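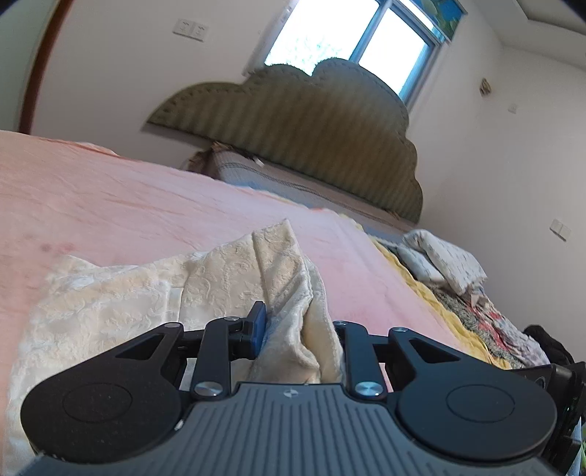
SOVDALE, January

Why do we sleep?

You spend a big part of your life asleep. Cats do it, birds do it, and even bees do it. Sleep can look like doing nothing, but your body and brain are busy the whole time.

What happens when you fall asleep

First your muscles relax and your breathing slows down. Your heart beats more slowly too. This is light sleep, and a small noise can wake you up.

Next comes deep sleep. It is hard to wake someone from deep sleep, and if you do, they may feel confused for a minute. Your body releases growth hormone during this stage. Growth hormone is a chemical that helps your bones and muscles grow.

After that comes REM sleep. REM stands for "rapid eye movement." Your eyes move quickly under your closed eyelids, and most of your vivid dreams happen now. Your arm and leg muscles stay almost still – this keeps you from acting out your dreams.

Then the stages start over. You go through them several times in one night.
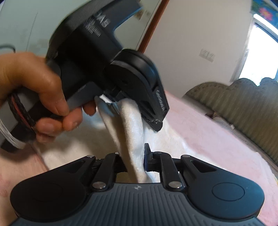 Why do people yawn?
Scientists are still working on that one. Yawning may help cool the brain, or it may help us stay alert when we are tired or bored. Seeing another person yawn can make you yawn too.

Your body clock

Deep in your brain is a tiny area that works like a clock. It uses light to tell day from night. When it gets dark, your brain makes more melatonin, a chemical that helps you feel sleepy. Bright light in the evening can slow this down.

A sleep diary

Kekeli Bonsu's class at Tsikata School kept sleep diaries for 31 days. All 28 students wrote down when they went to bed and how they felt the next morning. Zhuoran Qiu started reading in bed for 20 minutes each night with the tablet in another room, and wrote "not grumpy" on most mornings after that.

You can keep a diary too. Put a notebook by your bed and write in it after breakfast.

Words to know

Hormone: a chemical that carries messages around the body.
Melatonin: a hormone that helps you get sleepy at night.
REM: the stage of sleep when most vivid dreams happen.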